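To: Brovodby Kitchen and Table list
Subject: Re: Wire racks, wicker and plates that never quite dry
Message 1417 in the archive

On a morning in November a member in Orent wrote:

> Hello all,
>
> I have moved to a smaller place and the kitchen has one short run of
> worktop beside the sink. There is no dishwasher and no room for one. At
> the old house I had a big plastic drainer with a tray under it and I
> left everything in it until it was wanted again, which I know is a bad
> habit but it worked.
>
> Now I have a plain wire rack, the sort with dividers bent up and down
> in a zigzag. It takes side plates well enough. The dinner plates lean
> over and touch each other, and where they touch they are still wet the
> next morning. I also have a couple of hand-painted plates I would
> rather not chip and I don't know whether they should go in the rack at
> all.
>
> Second thing. I was given some wicker pieces, a tray and some round
> plates, and I have been using them for bread and fruit. One of them
> has gone grey along one edge and smells musty. I had been keeping them
> under the rack to catch the drips. Is it finished?
>
> Third thing, if anyone has patience left. Where do you all put the
> rack when it is not in use? Mine lives on the worktop and there is
> nowhere left to chop an onion.
>
> Thanks in advance.

I have had a kitchen of that size in Bellamy for a long time, so I will go through these in order. Others will do it differently.

> The dinner plates lean over and touch each other

Leave an empty gap between each pair of dinner plates. The zigzag dividers are set for a thin plate, and a modern dinner plate with a deep rim takes up more than one space however you stand it. You will fit half as many in, so you wash in two goes. I do side plates and saucers first, dry those with a cloth and put them away, then wash the large ones and leave them to drain.

It also matters which way they face. Put them all facing the same way. If you put two in front to front, they lean together at the top and trap the water between them. If you put them back to back, the foot rings knock. All facing the same way, each one leans against its own wire and there is air on both sides.

Start at one end and work along. I used to start in the middle and always ended up with one plate at the end with nothing next to it, and that was the plate that rolled out when the rack was nudged. If you have only one or two plates to drain, stand them at the end nearest the wall.

Check the rack itself too. Mine had been bent at one corner and rocked. I put it on a flat board, found the high corner and pressed the opposite one down by hand until it sat level. It took a minute and it stopped the plates walking along when the washing machine was on its spin. If yours has rubber feet and one has come off, a hardware shop will sell you a bag of them. Take the rack with you, as the wire comes in different thicknesses and the feet are not all the same.

> I also have a couple of hand-painted plates I would rather not chip

It depends on whether the paint is under the glaze. Run a fingernail over the pattern. If you can't feel any edge, the decoration is most likely under the glaze and ordinary washing up won't hurt it. If you can feel the leaves or lines standing up from the surface, treat it gently. Use warm water, a soft cloth and no scouring pad, and don't leave it to soak.

Either way, I would keep them out of the wire. Paint is one worry, but the rim is the part that goes first, and it goes when you drop the plate the last half inch into the rack. I wash a decorated plate on its own, before anything else goes in the bowl, dry it straight away and lay it flat on a folded tea towel until I have put the rest away. Don't stack anything on it while it is there. If you must stack them in the cupboard, put a sheet of kitchen paper between each one. Felt rounds are sold for the purpose and they are nice, but kitchen paper does the same job.

One more thing on painted plates. Check the back for an unglazed foot. If the clay is bare there it soaks up water, and a plate that feels dry on top can still leave a ring on a shelf. I turn mine over for an hour before putting them in the cupboard.

> One of them has gone grey along one edge and smells musty.

Probably not finished. Grey along one edge with a musty smell is mildew from sitting in the drips. Take it out of there first. Wicker should never go under a draining rack. It looks like a good fit, I know, and I did it myself with a bread basket.

Brush it dry with an old toothbrush, outdoors if you can, going along the weave and not across it. Then wipe it with a cloth wrung out in warm water with a spoonful of white vinegar in it. The cloth should be damp enough to pick up the dirt and no wetter. Stand the piece on its edge somewhere airy, turn it after a few hours and leave it a full day or longer. Keep it off the radiator, as it will go brittle and the ends of the cane will start to snap.

If the smell has gone and the weave still feels firm when you press it with a thumb, carry on using it. If it feels soft or flakes, I would not put bread on it again, though it might do for holding pegs or string. The staining may not come out completely. I have one that still shows it and I keep that side to the wall.

For everyday use, put a cloth or a piece of greaseproof under bread and cut fruit. Crumbs get down into the weave and hold damp. Once a week, turn each piece over and knock it on the heel of your hand over the bin.

As for storing them, nest them by all means, but only when they are properly dry. A round piece inside a square tray is a good arrangement because the corners stay open and air gets round. Round inside round is closer, and I would turn the top one over now and then.

> Where do you all put the rack when it is not in use?

Mine hangs on a hook on the inside of the tall cupboard door. A wire rack weighs very little. I measured the depth of the shelf behind before I put the hook in, and you should too, or the door won't shut. Before that I stood it on end beside the fridge, which was all right except that it fell over when the fridge door was opened too far.

If you have no cupboard door to spare, look at the wall above the sink. Two hooks set 30 centimetres apart will hold most racks flat to the wall, and any last drips go in the sink. Use proper wall plugs. The stick-on kind came off mine in the steam.

The other choice is to keep it out and put something under it that you can lift. I use a flat tray with a lip, so the rack, the plates and the water all move in one go when I need the worktop. Metal or plastic, please, for the reasons above.

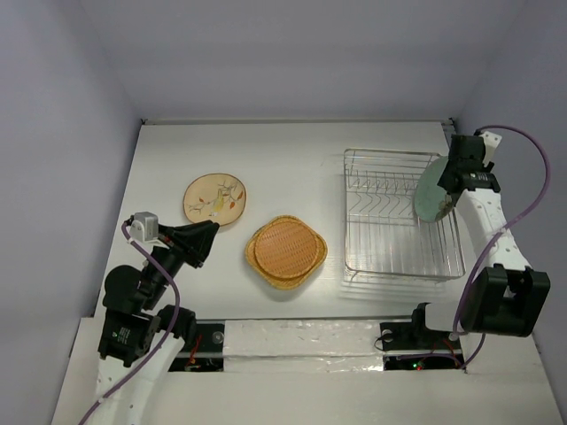
Does a stainless-steel rack need drying as well, or can it be left to drip?

Dry it at least once a day. Stainless steel will stand up to water for years, but the hard water here leaves a white crust where the wires cross, and the crust then marks the plates. A quick wipe with the tea towel after the last wash is enough. If the crust is already there, lay the rack in the washing-up bowl with warm water and some white vinegar for half an hour, go over the joints with a brush and rinse it well. If you see brown spots that come back after cleaning, the rack may be plated and not stainless all through, and the plating has worn. That rust will stain crockery, so replace it at that point.

On buying a new one, there was a long thread about this in the archive, starting at message 2416 in the old numbering, from before the list moved. Most of the advice still stands, though several of the shops mentioned have closed. The Tollateck shop in Orent used to keep racks loose on a shelf, so you could take your own dinner plate in and try it between the dividers. I don't know if they still do. It is worth ringing first.

Measure your biggest plate before you go, across the rim, and measure its depth as well. The depth is what catches people out. A plate with a high rim needs far more space than a flat one of the same width, and a pasta bowl will not stand up in a zigzag rack at all. Bowls go upside down on a cloth at my house, with one side propped on a wooden spoon handle so the steam can get out.

Could you tell the list which way your worktop runs, and whether the sink is at the end or in the middle? It makes a difference to where the rack can go, and one or two people here have fitted a shelf over the tap and may be able to give you the measurements.

Please trim the quoted text when you reply, as the digest readers get all of it twice.

--
Brovodby Kitchen and Table list
To leave the list, send a blank message with "leave" in the subject line.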